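Home Notes Kitchen Archive Contact

March
Posted by Kanchan Gautam

Hydration, measured by weight

I changed flours in the winter and my standard loaf stopped working. The dough spread on the peel and the crumb was tight at the bottom and torn at the top. These notes cover what I changed and in what order. Everything was mixed by machine, on the marble, with the flour weighed into the bowl first. 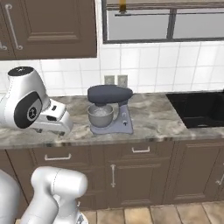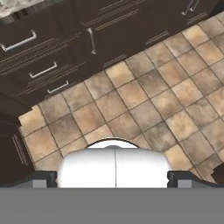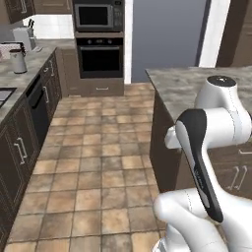 Zhenhua Ye wrote in after the last post to say that I was blaming water for a protein problem. Two flours with the same number on the bag can take up very different amounts, Zhenhua says, and the only fair test is to hold the water fixed, change the flour, and judge the dough at the end of the first rise. Judging it in the bowl tells you how fast the flour drinks and very little else.

I accept most of that. My earlier comparison changed the flour and the water together, so it could not separate the two. I ran it again with the water fixed.

The old flour was Mendero bread flour, which I bought by the sack until the shop dropped it. The new one is Andero, milled finer and a little darker. I had enough Mendero left for one more batch, so both doughs were made on the same morning from the same jug of water.

Method. Flour and water were combined on the lowest speed until no dry patches showed, then covered and left for 40 minutes. Salt and starter went in after the rest. Mixing continued on the second speed for 7 minutes. The dough was moved to a straight-sided tub, and the starting level was marked with tape. I folded it twice during the first hour and left it alone after that.

The rest period matters more with the Andero. Without it, the dough climbs the hook and rides there in a lump while the bowl turns under it. With it, the dough comes together low in the bowl and clears the sides before the timer goes. The Mendero never cared either way, which is probably why I got into the habit of skipping the rest.

At the end of the first rise the two doughs were plainly different. The Mendero held a dome and pulled away from the tub in one piece. The Andero had risen to the same mark but was flat on top, with large bubbles at the edge, and it poured when I tipped the tub. Both were shaped, chilled overnight and baked one after the other in the same pot.

Baked, the Mendero loaf was what I expected. The Andero loaf was wide and low with good color. Its weight out of the oven was 909 grams, and the crumb was still gummy under the crust a few hours later. The flavor was better than the Mendero. I would not have kept going otherwise.

So the same water gives a different dough, and Zhenhua's point stands. What remains is whether less water fixes it or whether the Andero needs a shorter rise. I tried them separately.

Less water first. I held back a small amount and kept everything else the same. The dough was easier to shape and the loaf stood taller, but the crumb closed up and the crust was thick. Holding back more made it worse. The loaf looked correct from outside and ate like a roll.

Shorter rise next. Full water, same mixing, but I shaped the dough well before it reached the usual mark. This was the better result. The loaf opened along the cut, the bottom crumb was even, and the gumminess was gone by lunch. The finer milling may be feeding the starter faster than I am used to, though I have no means of testing that in a home kitchen.

Dough temperature is the other variable, and I had been careless about it. A mixer warms dough, and a long mix warms it more. I now chill the water in the refrigerator while I weigh the flour, and I check the dough with a probe as soon as the hook stops. The probe is an Induvlow and reads slightly high in ice water, so I subtract the difference and write the corrected value in the notebook. Before I did this, two batches with identical weights could finish their first rise an hour apart.

The starter is unchanged. I feed it at night, equal weights of flour and water, and use it when it has domed and just begun to level. I did move it over to the Andero a week before the test so that it would not be adjusting to a new flour halfway through.

Current settings for the Andero: full water, chilled; the 40 minute rest; second speed for the same time as before; an early shape; overnight in the refrigerator. Bake covered until the loaf has set, then uncovered until the crust is a shade darker than seems right.

Next I want to repeat the short rise with a portion of whole wheat. It will need more water, and I will change the water alone this time.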